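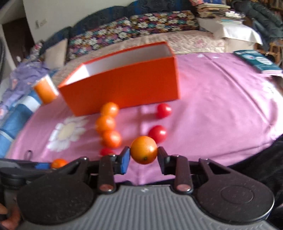 Fig. 1. Hand-held gripper with an orange between the fingers, pink bedspread site, Gultetgate set.

Edine household handling project
Progress report to the Suvarna fund, period ending April
Prepared by Rosalind Wojcik

Where we stand

We closed the period with 1,302 accepted episodes. An episode, for those on the panel who joined after the first report, is one pick and one place, done by a person holding the gripper and recorded from the gripper's own camera. The plan called for more. The plan was written in a meeting room with very good coffee, and I stand by everything in it except the numbers.

Collection is running in 12 homes, all in Gultetgate. Jovosgate was supposed to start at the same time and has not, for reasons covered under Delays.

What we collected

Most of the period went to the fruit task: pick up one piece of fruit and put it in an open box. We chose it as the easy one. Oranges are close to ideal, being round, cheap and hard to offend. Tomatoes are less forgiving, and the household budget now has a line for them that I would ask the panel to read with sympathy. Mandarins fall in between.

Collectors are told to work on whatever surface the home offers, and beds have become a favorite. Fruit on a soft surface sinks a little and rolls when its neighbor is lifted, so the hand has to correct on the way in. Those corrections are the part of the data we most want. On a hard kitchen counter the same collectors produce smooth, handsome, nearly identical approaches, and the model learns to be smooth and handsome on counters.

Prints and patterns stay. In the first report I proposed plain sheets for consistency, and the training side replied, with some patience, that homes are not consistent. They were right. Flowered blankets, books, cushions and stacked papers are all left where the household keeps them. The one standing rule is that the target fruit must be visible at the start of the episode.

Quality

Review throws out episodes for three main causes. The collector's free hand comes in to help. The recording stops before the fingers open. Or the fruit is squeezed past the point where anyone would want it back. The first was the most common by a wide margin and dropped after we changed the briefing to say "put your other hand in your pocket." Several collectors pointed out that they had no pockets. The briefing now says "behind your back."

Motion blur remains a nuisance on quick approaches. We are asking for a slower reach over the last few inches and have stopped asking for a slower everything, which gave us a week of episodes in which people appeared to be defusing the fruit.

Delays

The Jovosgate start slipped by 5 weeks. The grippers were ready; the consent forms were in their fourth revision, and the fourth revision had lost its second page. Both pages are now present and signed off. We also lost most of one Friday to a storage drive that reported itself full when it was empty. It has been retired without ceremony.

Spending

On budget overall, slightly over on produce, well under on travel. I would like to move a small part of the travel line into paying collectors for setup time, which we underestimated. Nobody should have to carry a box and a bag of oranges up four flights as a hobby.

Next period

Open Jovosgate with 4 homes. Keep the fruit task going there until we have enough soft-surface episodes to compare the two towns, then add cups. Run the first trained model on fruit it has not met, in a home it has not met, and report the result whatever it is.

Requested from the panel: approval of the travel transfer, and a name for someone who can sign for it while the finance desk is on leave.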